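Tesero talk, Hadville, 20th December
Notes, second half

Pick up from the question about data. Slow down here, it's my favorite part!

We have 834 demonstrations so far. A person guides the arm through a task, we record the arm's motion and both camera views, and the model learns from the lot. In September we had 394, and you could feel the difference in how the policy moved.

Say why I love the messy ones. A slow reach or a second try at a grasp teaches recovery, so we keep those (ask who would have thrown them out, wait for hands).

Mention that we shift the objects between episodes. Thin things like markers are hard, and two side by side are harder still.

Next two slides, wrist view first, then the fixed camera. Leave them up for the Bandach question. 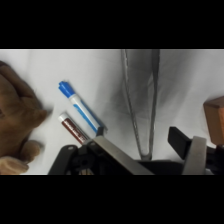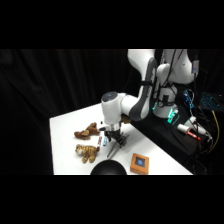 Gripper, markers and plush toys on the white work surface, from the wrist and from the fixed camera.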